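Relenside repair and swap days are back, and this time we've got the big hall

3 min read

I'm so pleased to finally be able to share this one! After a year of squeezing everybody into the back of our little shop, Flillira is moving its repair and swap days to the old Tovar hall in Relenside, starting in October. Doors open at ten in the morning every Thursday, and entry is free.

If you haven't been before, it's very simple. You bring along something that's stopped working, or that you've stopped using, and you either sit down with one of our menders or put it on the swap tables for someone else to take home. Last year we mended 2,352 things, out of 3,932 that came through the door (toasters, mostly, and a frankly alarming number of hairdryers). Plenty of the rest were stripped for parts or found a new owner.
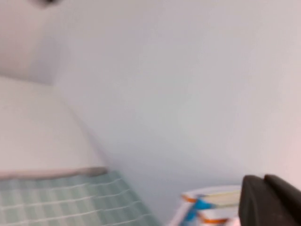 One regular wrote to us to say she'd given up on her kettle twice and her radio three times, and both are still going, so could we please get more chairs in because the wait was hard on her knees. Well, we listened. The new hall has room for 20 mending tables and a proper sitting area with tea, and there's a ramp at the side entrance on the car park side, so no more bumping pushchairs up our front step.

We're also bringing in bookings for the first time. I went back and forth on this, as I love people just wandering in, so we've settled on a mix: 35 slots each week can be booked ahead through the Flillira website, and the remaining places are kept for anyone who turns up on the day. Swap tables never need a booking. 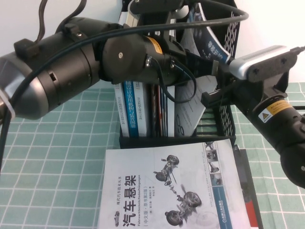

Sewing gets its own corner too, which I've wanted for ages. Zips, hems, torn linings, bring them all in, but please wash things first! Our friends at Pramuvton are lending us four machines for the winter and will be running a short beginners' session at two in the afternoon, with thread and scrap fabric provided.

A few things we still can't take: microwaves, gas appliances and anything with a swollen battery. Please ring the shop if you're not sure and we'll talk it through with you.

Press are very welcome to come along on any of the October dates, and I'm happy to chat or show you round before we open. Contact the Flillira press desk at the Relenside shop, any weekday before five.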